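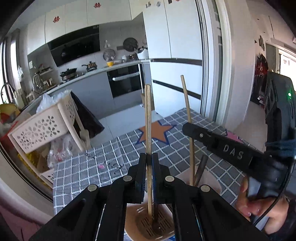

The table and the kitchen beyond it, Stullham house

Stullham House Residents' Meeting
Minutes, July

Held at the kitchen table, 7.30 pm. All rooms represented except the top back, who had sent a note. The note was read out and is dealt with under item 3.

1. Minutes of the last meeting
Agreed, with one correction. The deposit on the new kettle was paid by the Pelletier side of the house and should be refunded from the kitty, not the other way round. Refund to be made this month.

2. Chopsticks and spoons
There was a long discussion about where these live. At present the chopsticks and spoons are kept in more than one place and people end up hunting for them at mealtimes. Some residents want everything in the wooden dish rack on the counter. Others said the rack is for things that are drying and gets too full.
Agreed: chopsticks and metal spoons in daily use to stand upright in pots on the table, handles down for the spoons. Cooking utensils stay in the dish rack. Anyone who finds a chopstick without a partner should leave it in the pot until the end of the month, after which odd ones can go.
It was asked whether we need more chopsticks. The Diltlow shop sells wooden ones in packs of 10 pairs. Agreed to buy one pack and see how long it lasts.
The pots are to be emptied and washed once a week, including the bottoms. This goes on the rota as a separate job.

3. Tablecloth
The note from the top back asked for the grey cloth with the white grid to be replaced with a wipe-clean one. Most people present like the cloth as it is. It does show crumbs, and scraps get left on it after meals. Agreed to keep it for now. Whoever eats last in the evening shakes it out at the back door – not over the floor mat. To be looked at again in the autumn.

4. Plastic bags
The plastic rack with the flower cut-outs has turned into the place for used carrier bags. It was bought for vegetables. One resident pointed out that there is nowhere else for the bags to go, and this was accepted.
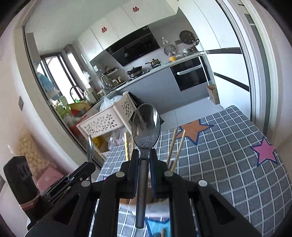
After some further talk it was agreed that bags may stay on the top of the rack, but the lower part is to be kept for food packets and nothing else. Torn bags to be thrown out. A limit of 18 bags was proposed and not taken up, as it would mean somebody counting them.

5. Stove and hob area
The wok and saucepan can be left on the hob between meals if they are clean. Pans with food in them must be put away by 10 pm. The lids go back on the wall and not on top of the rice cooker.
The filter in the range hood is overdue for a clean. Nivitz have quoted for doing the hood and the oven together and could come within 8 days of being asked. Two residents thought we could do the filter ourselves. Left open until the price has been checked against last year's bill.

6. Cupboard stickers
A question was raised about whether the red flower stickers on the wall cupboards would have to come off when the lease is renewed. Nothing in the lease mentions them. No action.

7. Any other business
The tap by the window needs turning off firmly. A new washer is to be bought with the chopsticks.
Shared rice is down to the last bag. Same brand to be ordered.

Next meeting in September, same time, at the table. Items for the agenda on the sheet inside the cupboard door, please.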